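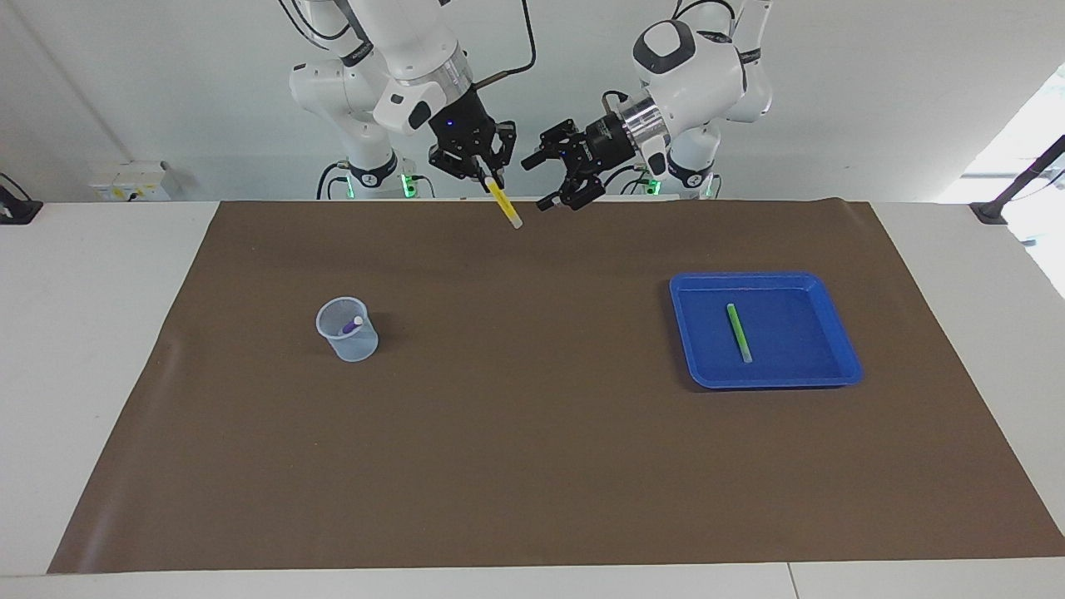
Two-arm marker demonstration at the Karside open day. One gripper holds a yellow marker, the other is open.

The Karside open day is a yearly public visit to the robotics workshop of Brusier, a small automation firm. It is held in November and is best known for its two-arm table demonstration, usually called the marker table. Entry is free. The last open day drew 1365 visitors, up from 600 at the first one.

Background

Started by Aníbal Carhuamaca, then head of the workshop, as a one-evening visit for local schools. Later opened to everybody. The first visits were mostly talks, with the machines switched off — popular with teachers, less so with the kids. Live demonstrations were added the next year and the talks cut down to one, at 2 p.m.

The marker table

Two white robot arms work over a brown paper mat on a white table. Each arm ends in a black gripper with two fingers. The objects are cheap and easy to replace: colored markers, a clear plastic cup, a blue tray. Operators set out the markers between runs, and the layout changes from one run to the next.

Tasks shown at the table include moving a marker from the cup to the tray, and passing one from arm to arm in the air. The handover is the harder of the two. Both grippers have to meet over the mat, and the first must not let go untill the second has closed. Carhuamaca's notes for operators put it shortly: "Hold, hold, then open." Runs are repeated all day with short breaks. Dropped markers are left where they fall until the run is over, then put back by hand.

Orlando Agudelo took over the table after Carhuamaca moved to the design side. He slowed the arms down for public days and dropped the spoken commentary, prefering to take questions between runs. Most common question, by his account — how much does it cost. Second most common, can it write.

Visitor arrangements

Groups enter in turns. Doors open at 10 a.m., last group at 4 p.m. The workshop holds 400 people over a full day of guided groups; the rest see the yard and the parts store only. No booking for single visitors, schools need to write ahead.

Reception

Mostly good. The local newsletter Jistlow called the marker table "slow and hard to walk away from". Complaints have been about parking, and about the sound in the talk room, which was moved upstairs as a result.

Related articles
Brusier
Ospina parts store
Jistlow (newsletter)
Two-arm handover
Robot gripper
List of workshop open days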